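3.2 What ends up in a catch-all bin

I went into the Pita households expecting the junk bin to be a kitchen thing, and boy, was I wrong! Of the 3,449 items we logged, 1,643 had no regular home anywhere else in the house (we counted an item as homeless if it came back to the bin 3 times). Fruit turned up next to pens, cups next to who knows what, and people seemed perfectly happy with that. Lindqvist calls this "parking," and I like the word, so I'm keeping it.

What I love is how little sorting goes on. Figure 4 is pretty typical of the mix: a lemon and a bunch of grapes sharing a gray bin with a clear glass, a green cup on its side and something shaped like a marker. We coded a bin like that as "mixed food and non-food," one of our 6 content types, and left the wear on the bin itself out of the coding.

Figure 4. A mixed bin, food and non-food together.
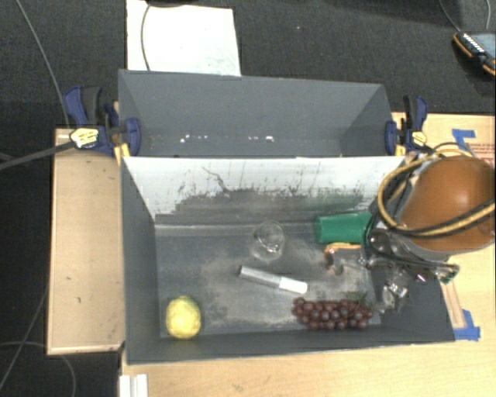
One reader of our draft wrote back that parking is too kind a word for it, and that fruit in a junk bin is just fruit that gets forgotten until it goes soft.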